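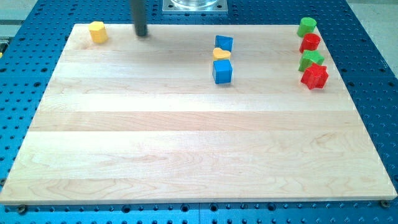 Strobel to open second kitchen worktop showroom in Flirnley

Strobel, the kitchen worktop maker, will open a showroom in Flirnley on Thu 23 September. It takes over the former carpet shop on Justden Road and will employ 14 people.

Customers can see solid wood worktops in maple, oak and beech, order samples and book a home measure. Prices start at £600, fitting not included.

"We have had customers driving over from Flirnley for years," said managing director Britta Diekmann. "The lease came up in May and we took it."

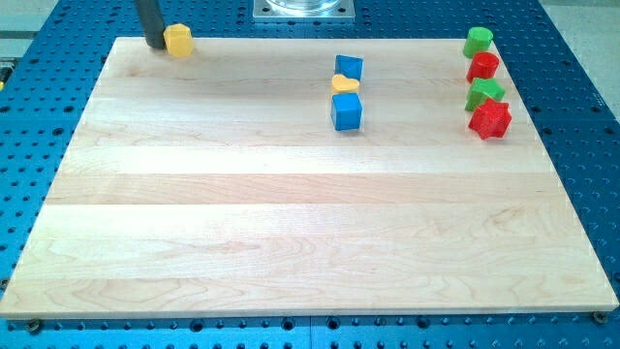 Opening hours and contact

The showroom will be open Monday to Saturday, 9am to 5pm, with free parking behind the building. Press enquiries should go to Lorraine Nepia at Strobel's head office.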